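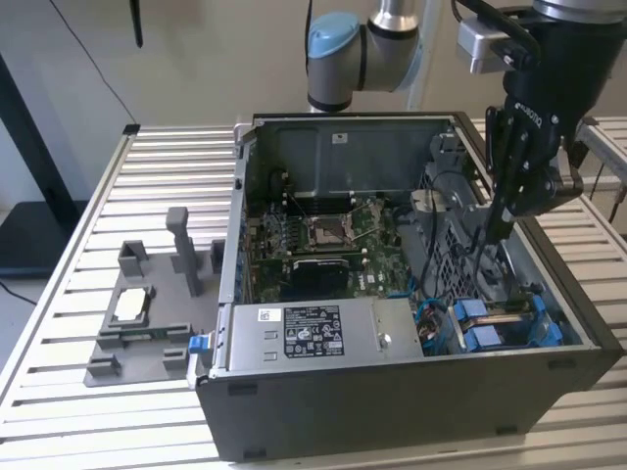
2022-06-29, Bomby bench

Spent a good long morning on the teleop demonstrations for the computer tower task, and I'm writing this while my shoulders still remember it! The plan is the same as back in January: drive the arm by remote control through each little job, record it, and hand the good ones over to the Tastar training run (we want 60 of them before anybody touches the learning rate again).

The thing I keep relearning is to slow down near the case. The drive cage sits high enough that I start fussing with the fingers too early, and then the recording is full of tiny nervous corrections that the policy will happily copy. Much nicer to stop well above it, line up the wrist, take a breath, and come straight down. I also dropped the hand controller scaling to 30 percent for the last stretch, and I'd like us all to try that before we argue about it.
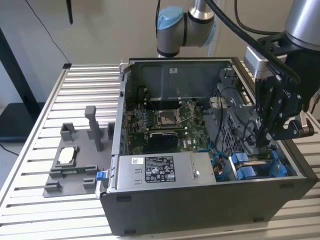 Charvát left a note under this entry in the shared log: please don't trim the pauses out of the demos, a pause before contact is useful to us, and if the scaling changes partway through a session, start a new file.

Fair enough, and I had been trimming them, so sorry about that. The raw logs are all still on the Surkiment drive, and I'll put the pauses back tonight. Episode 244 has the scaling change right in the middle, so I'll split that one by hand and redo it if the join looks ugly.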